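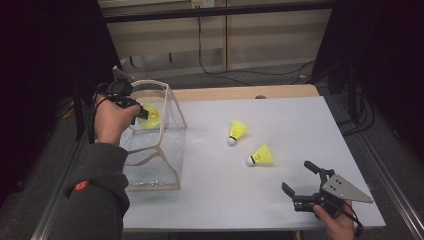

設備計画・購買担当を募集します（手持ちグリッパー/データ収集チーム）

Plunaのデータ収集チームで、機材の購入計画と予算づくりを一緒に進めてくれる方を探しています。チームは現在7名。ロボットの動作学習に使う作業データを、手持ちグリッパーで集めています。シャトルコックを袋に入れる、といった身近な作業を両手で何度も繰り返し、そのたびに記録を取ります。地味に見えるかもしれませんが、やってみると奥が深く、毎日のように「この治具がもう一組あれば」「ケーブルをもう少し長くしたい」という話が出ます。その話を見積書と発注計画に変えていくのが、今回お願いしたい仕事です。

募集の背景

次期プロジェクト「Zondden」で、収集ステーションを大きく増やすことになりました。手持ちグリッパーは現在62台。これを100台まで増やします。台数が増えれば、取付プレートも、ケーブルも、作業台も、予備のフィンガーも増えます。これまでは現場リーダーのSzu-yu Tsaoが収集の合間に発注をこなしてきましたが、さすがに限界が見えてきました。消耗品と交換部品の管理表はすでに94品目になり、行を足すたびに表が重くなっています（表の作り直しも大歓迎です！）。

予算そのものは確保できる見込みです。ただ、何をいつ買うか、どこまで内製するか、どの部品を多めに持つかは、まだほとんど白紙です。最初から計画に関われるこの時期が、いちばん面白いと思います。

仕事内容

・収集ステーション増設にともなう機材一式の購入計画づくり（グリッパー、作業台、フレーム材、照明、配線、記録用の計算機など）
・年度予算と四半期ごとの見直し案の作成
・見積もりの取得と比較、納期の調整、検収
・フィンガーや取付プレートなど加工部品の発注。図面は設計担当が描きますが、板厚や穴位置の変更が費用にどう響くかは一緒に考えてもらいます
・消耗品の在庫の持ち方を決めること。どの部品がどのくらいの頻度で交換になるか、記録はありますが集計が追いついていません
・作業に使う物品の調達。おもちゃ、文具、袋類、スポーツ用品など種類は多岐にわたります。同じ品を繰り返し入手できるかどうかが大事で、廃番になると収集計画のほうを直すことになります
・固定アーム側の設備更新計画の取りまとめ（評価用の拠点Sirikと共同）

現場に立つ時間もあります。入社後の最初の一か月は、ご自身でもグリッパーを握って収集に参加してください。重さ、握りやすさ、ケーブルの引っかかり方は、数字の表を眺めるより持ってみたほうが早くわかります。購買の経験が長い方ほど、この一か月を楽しんでくださっている印象があります。
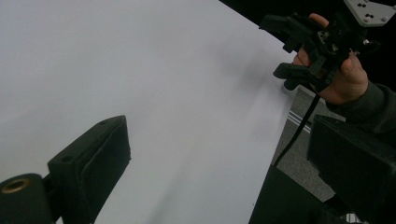 手持ちグリッパー側のカメラから。右上にもう一台と、灰色の取付プレート。

機材について、決めきれていないこと

応募を考えている方のために、いま机の上に載っている論点をいくつか書いておきます。面接でもこのあたりの話をしたいです。

作業台は、既製品を並べるか、フレーム材で組むか。既製品は早く届きますが、カメラや照明を足すときに困ります。フレームで組めば自由は利くものの、組み立ての工数を誰が持つのかという話になります。Lambros Lazaridis（設備設計）はフレーム派、Tsaoは既製品派で、まだ決着していません。

取付プレートは、これまで少量ずつ外注していました。まとめて発注すれば単価は下がります。一方で穴の配置は今年に入って二度変わっており、まとめ買いした分が古い版になる心配もあります。加工先のKocabaşからは、外形だけ先に切っておき、穴あけを後から注文する方式を提案されています。置き場所と管理の手間を含めて検討してくれる方がいると、とても助かります。

ケーブルは、とにかく切れます。根元の補強を入れるか、安いものをこまめに替えるか。交換のたびに収集が止まるので、部品代だけで比べると判断を誤りそうです。止まっている時間をどう費用に入れるか、ぜひ意見を聞かせてください。

記録用の計算機とストレージは、購入とリースの両方で見積もりを取り始めたところです。保守契約の読み比べが得意な方、お待ちしています。

応募資格

必須
・製造、研究、試作開発のいずれかの現場で、機材または部品の調達に携わった経験
・予算表を自分で組み、前提の変更に合わせて更新した経験
・日本語での業務遂行。見積依頼や契約書の確認が中心になります
・現場の人に「それは本当に今期必要ですか」と気持ちよく聞けること

歓迎
・英語での簡単なメールのやりとり（設計チームの打ち合わせは半分ほど英語です）
・機械図面を読めること。描ける必要はありません
・ロボット、計測機器、撮影機材のどれかを扱った経験
・工具と箱と棚の整理が好きな方

ロボットの専門知識は問いません。用語は入ってから覚えられますし、聞けばみんな喜んで話します（少し長いです）。

勤務条件

雇用形態：正社員または契約社員。週四日勤務の相談可
勤務地：Pluna収集スタジオ。在宅勤務は週二日まで、納品や検収のある日は出社
勤務時間：フレックスタイム制、コアタイムは午前11時から午後3時まで
給与：経験と勤務日数に応じて決定。面接の前に提示額の幅をお知らせします
待遇：社会保険完備、交通費支給、書籍・講習費の補助あり
入社時期：7月を希望していますが、前職の引き継ぎなど事情に合わせます

選考の流れ

書類選考のあと、オンライン面談、スタジオでの面接と続きます。スタジオでは見学と収集体験の時間を取りますので、動きやすい服装でお越しください。上着の袖口は絞れるもののほうがグリッパーを扱いやすいです。

面接では簡単な課題に取り組んでいただきます。実際の増設計画をもとにした購入リストを見ながら、先に買うもの、後に回すもの、追加で確認したいことを話していただく形です。事前準備は不要で、正解も用意していません。Lazaridisが横から口を挟むと思いますが、遠慮なく言い返してください。

応募方法

採用ページの応募フォームから、職務経歴書と、これまでに計画した購入案件のうち印象に残っているものについての短い文章を送ってください。金額の大小は問いません。うまくいかなかった案件の話も歓迎です。社外秘にあたる内容は伏せていただいてかまいません。

仕事内容や働き方についての質問だけでも受け付けています。フォームの件名に「設備計画の質問」と入れていただければ、Tsaoから返信します。収集の最中は返事が遅れることがありますが、必ずお返しします。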